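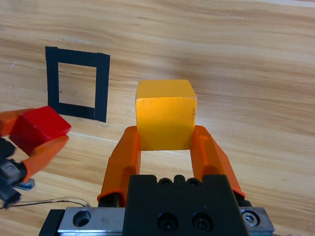
Lumeck Clothing: Frequently Asked Questions

Who designs the clothes?
Mircea Mihăilă draws every pattern himself. He trained as a shirtmaker and opened the Wistville workroom after years of cutting for other labels.

How often do you release a collection?
Once a year, in October. We make 300 pieces and don't repeat a style the following year.

Why does the field coat cost $660?
The cloth is heavy waxed cotton, and each coat takes one sewer 20 hours. The price includes one free re-waxing.

Do your sizes run true?
Shirts do. Coats are cut to go over a sweater, so size down if you want a closer fit.

Can I try things on before I buy?
Yes, at the Wistville shop, by appointment. Fittings are limited to 4 people at a time.

Do you do repairs?
We mend anything with a Lumeck label, including secondhand pieces. Please wash the garment first. Waxed coats should be wiped down with a damp cloth and never machine washed.

Can I return a sale item?
Sale items can be exchanged for another size but not refunded.

Last updated 3/4/26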